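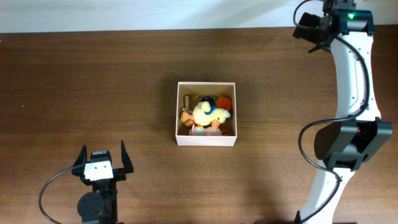 Open-topped box on a wooden table, plush duck across the middle.

Household Tips > Storage & Laundry
Reading time: 2 min

Storing soft toys and small fabric items

Sort before washing. Check each care label and separate surface-clean items from machine-washable ones. Toys with a sound module, bean filling or glued eyes are surface-clean only.

Machine washing
Place the toy in a zippered mesh bag. Cold water, gentle cycle, liquid detergent at half the usual dose. Skip fabric softener, as it mats the pile. Spin no faster than the delicates setting.

Drying
Press out water in a towel. Lay flat on a rack out of direct sun and turn every 30 minutes for the first two hours. Filling dries well after the outer fabric, so leave overnight and squeeze the thickest part before storing. Any coolness at the centre means more time on the rack.

Dust mites
Seal dry toys in a freezer bag and freeze for 24 hours or longer, then wash. Freezing does not remove allergen already in the fabric.

Boxes
Open boxes suit items in daily use. For long-term storage use a lidded tub and keep it off concrete floors. Do not compress plush in vacuum bags for more than a season; polyester fill loses loft. Cedar blocks should be wrapped in cotton so the oil does not mark light colours.

Label the short end of the tub, with contents and month packed (e.g. April).

Compiled by Cecilia Ackah

© Ondela Home Notes | Contact | Back to top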